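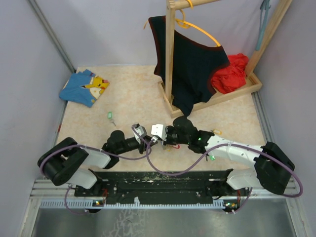

Photo: Mared Gethin

The Case for the Short Rail
Opinion, by Haf Parry

Most advice on clothes storage assumes that a hanger is the default and a fold is the fallback. Wardrobes are sold by rail length. Moving boxes come with a bar across the top. My position is the reverse: in a small room, most casual clothing should be folded flat, the rail should be short, and a garment should have to qualify for it.

A hanger supports a garment at two points and leaves the rest to gravity. A woven shirt tolerates this well. The cloth is stable, the shoulder seam is reinforced, and the creases that do form tend to fall out. A knit behaves differently. T-shirt jersey is a looped structure and it stretches under its own weight, first at the shoulders and then at the neck opening. The damage is slow, which is why people blame the washing machine for it.

Folding distributes the load over a surface. It also takes a known amount of space. A shirt folded to a fixed size can be stacked, filed upright in a drawer, or set on a mat beside the rest of the wash, and it will occupy the same area each time. A hung shirt occupies its own thickness plus the thickness of the hanger plus whatever gap the owner leaves, and owners are generous with gaps when a rail is new.

There is a particular argument for folding anything with a printed front. A blue T-shirt with Pikachu on it can be folded with the yellow figure facing up, and the picture then does the work of a label. On a full rail the same shirt shows a sleeve edge. Gwawr Morris, who shared a laundry room with me for two years, sorted all her children's shirts by the print and wrote nothing on any drawer. I have seen labeled systems that worked less well.

The objection I hear most is about wrinkles. I accept part of it. A fold pressed under a tall stack will leave a line across the chest, and a cracked print usually cracks along that line. The remedy is a shorter stack and a fold placed outside the printed area. Three folds are sufficient: each side toward the center, then the hem up to the collar. Boards and templates are sold for this purpose. I owned a Pevetti board and gave it away in August, having found that a magazine did the same job and could be read.

A second objection concerns time. Murray McKinnon, who fits closets for a living and disagrees with me on nearly everything, holds that hanging is faster and that speed decides whether laundry gets put away at all. He is correct that it is faster per garment. He leaves out retrieval. Taking one shirt from an overfilled rail disturbs the ones beside it, and some end up on the floor of the closet. A folding system costs more on wash day and less on every other day of the week.

What I do not support is the abolition of the rail, a view held by some of the stricter folding manuals. Certain garments fold badly. Sleeveless tops in slippery fabric slide out of a stack. Anything worn once and not yet ready for the wash needs air, and a drawer is the wrong place for it. A small freestanding rack handles both cases. The type I recommend has a single top rail and a shallow tray at the base. The tray matters more than the rail. It takes the item that has been removed from a hanger and not yet dealt with, and every household has one of those at any given moment.

The tray also gives a useful reading of how the system is performing. One crumpled garment in it is normal. When the cloth in the tray begins to meet the hem of whatever is hanging above, the rack has become a hamper and should be emptied. I have tried racks with deep baskets, including a Trirnia model that a neighbor praised, and the depth was the fault. It concealed the problem until the basket was full.

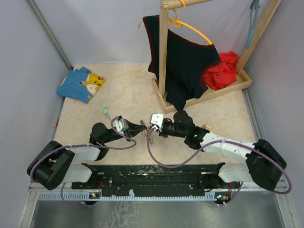 What belongs around the rack

The space next to a rack should be treated as part of it. Small objects collect wherever clothes are handled, as pockets are emptied there. Keys, tags, and clips should have a dish. A key on a bright tag can be found on a pale mat without difficulty; the same key under a folded sweater cannot.

Hangers should be limited in number. I keep 2 spare and no more. Carol Ackroyd calls this austere, and she has a closet with 90 of them, many empty. Empty hangers tangle, and they invite garments that should have been folded. Plastic is adequate for light tops. A wide shoulder is worth paying for only on coats and jackets.

As for the folded pile, it should be low enough that the bottom shirt can be removed with one hand while the other holds the rest. Anything taller will be worn from the top down, and the lower half of it can go to someone who needs shirts.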